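1/1/23

Happy new year to me! Everyone else in Pimham was sleeping it off and I had the workshop key, so I went in straight after breakfast with a flask and two mince pies and got a proper run at the grippers for once. No queue for the bench, no table saw going, bliss.

Where we'd got to before Christmas: Cosimo and I had both hand grippers printed and screwed together, but the left one kept sticking half shut. I'd blamed the spring. Cosimo blamed my printing (of course he did). I took it apart this morning and found a little ridge of plastic on the inside of the slide, right where the second finger runs, so he was right and I shall be telling him on Tuesday and not a minute sooner. Ten minutes with a needle file and a dab of the Vindum grease and it opens and closes like the right one. Lovely feeling, that, when you squeeze and both fingers come in together.

Then the boring bit, which was the cables. The right one had worked itself loose again, so I redid the connector and put a cable tie through the handle to take the strain. I did the same on the left while I had the snips out. Spend so far is £148, and I've written it in the back of this book so I can't pretend otherwise later. The Sipos bearings were the worst of it and I'd still buy them again.

Borghild turned up before lunch, full of cold but wanting to see it go. She's the one who came up with the sorting job: put small bits in the compartments of a clear tray, pick them out, put them back in a different one. She calls the whole project Brikuvach, a word she made up in August, and none of us has managed to think of anything better so it's stuck. It's on the log files now, so I suppose that's that.

I had a go on the grippers myself first, on the white board, fingers open either side of the tray and one little piece waiting in the front right compartment. You have to hold your wrists a bit flatter than feels natural or the marker plates tip over too far and the tracking sulks. I'd like to bring the plates forward a touch, but then they'd be in my way when I look down at the fingers, so I've left them alone for now.

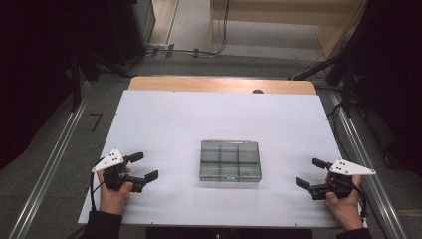
Afternoon session

Swapped over after soup and let Borghild drive while I minded the laptop. She's much gentler than I am! I go at everything like I'm getting a stone out of a hoof. Her runs came out smoother on the plots straight away, hardly any wobble, and she was chatting away about her sister's new kitchen the entire time. I was a bit jealous, I'll admit it here and nowhere else.

We stopped when the log said 507 samples on one run and the laptop fan started to howl. I think I've got it writing to disk far too often. Need to look at that loop again, maybe save at the end of each run and be done with it, though if it crashes halfway we lose the lot. Ask Cosimo, he likes that sort of question.

The clear tray is a pain for one thing: I keep misjudging where the dividers are and knocking a finger on them. Borghild says put a strip of coloured tape along the top edges. Might try it. Might also try rubber on the fingertips, there's an old bike inner tube in the shed that would cut up nicely.

To do: tape, inner tube, the saving business, print a spare slide for the left gripper (slower this time, and check the inside before I screw it shut). Also return Borghild's soup pot, it's still in the boot of the car.

Home by six, hands smelling of grease, leftover ham for tea. Bed soon.

Pimham workshop diary | Contact | © All entries belong to their author | Back to top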